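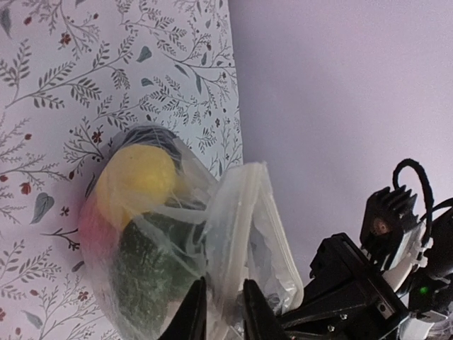
Provport, 28 December 2020

Dear all,

I hope everyone is well and warm and has somebody to finish the leftovers with. I meant to answer Joaquín before the holiday, but the house filled up faster than I expected and my good intentions went the way they usually go!

Joaquín Herrera wrote:
> Does anybody still make the quince and lemon preserve
> we used to have at the Jomstead suppers? My aunt's card says
> only "cook until it is ready" and gives no sugar at all. I have
> 5 pounds of quinces in the garage and they are starting
> to look at me. Also, would people like to try the fruit swap
> again this winter, even if it has to be done on porches?
> Joaquín

Joaquín, your aunt's card made me laugh, as my mother's cards are all just the same. "Flour, enough." "Bake." I think they wrote them down to remember that a dish existed, and the rest was in their hands. I do still make the preserve, and I'll put down what I do, though I warn you that Nesma Samir makes it quite differently and hers took the ribbon.

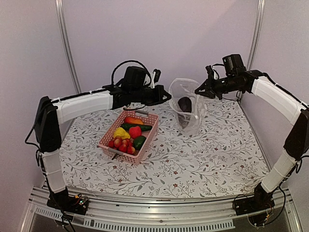

Renata Sepúlveda
List keeper, Provport Kitchen and Orchard List

So, for your quinces. Wipe the fuzz off with a dry cloth, then wash them, and don't try to peel them raw unless you want to lose a thumb. I simmer them whole until a knife goes in easily, and after that the skins come away with no argument. Cut the flesh off the cores and weigh it. For every pound of fruit I use three quarters of a pound of sugar, and the juice and grated rind of one lemon. Nesma goes pound for pound, and it certainly keeps better that way, but I find I can't taste the quince.

Then it's the long part. Low heat, a heavy pot, a long wooden spoon (it spits, and it spits far) and something good on the radio. Mine wants 30 minutes before the color even begins to turn, and then it goes from yellow to a sort of rusty rose when you aren't looking. When you can pull the spoon across the bottom and see the pot for a moment, stop. Joaquín, I suppose that's what your aunt meant by "ready"!

Renata Godoy asked me on the phone whether she could use the bottled lemon juice. You can, dear, but you'll miss the rind, and I think the rind is half of it.

One more thing on keeping. I put mine in small jars in the refrigerator and it's gone in a few weeks. If you want it for the shelf, please follow a proper canning guide and don't go by me, as I've never been careful enough for that.

Now, the swap.

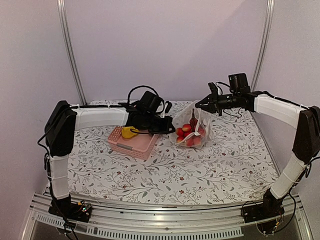
PORCH SWAP, FEBRUARY

Yes, let's! I've talked with Renato Navarrete, who has the widest porch on Quezada Lane and is happy to lend it. We thought 7 households at the most, each with its own hour to drop off and pick up, so we aren't all standing on the steps breathing on one another. Bring what you have: fresh fruit, dried fruit, jars, even cuttings if they're labeled. Last time there was a bag of something from the Grodora road orchard with no name on it, and I still don't know whether I planted a plum or a cherry -- it has grown very handsomely and produced one leaf's worth of information.

If you're bringing citrus, please leave a bit of stem on when you pick it. It does keep so much longer, and the ones that get yanked always go soft at the top first.
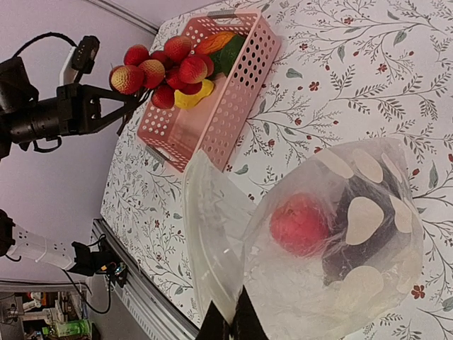
I'd also ask people to go gently on persimmons this year. I love them, you know I do, but there were far too many last February and I was still finding them in the freezer when the tomatoes came in. Marmalade we can never have too much of. Somebody used to bring candied peel in a blue tin, and if that somebody is reading this, I'd trade you two jars of anything on my shelf.

Write back to the list or just to me, whichever is easier, with the hour that suits you and whether you can spare any empty jars. Renato needs 10 with lids that fit.

Love to you all, and Joaquín, do tell us how the quinces come out,
Renata S.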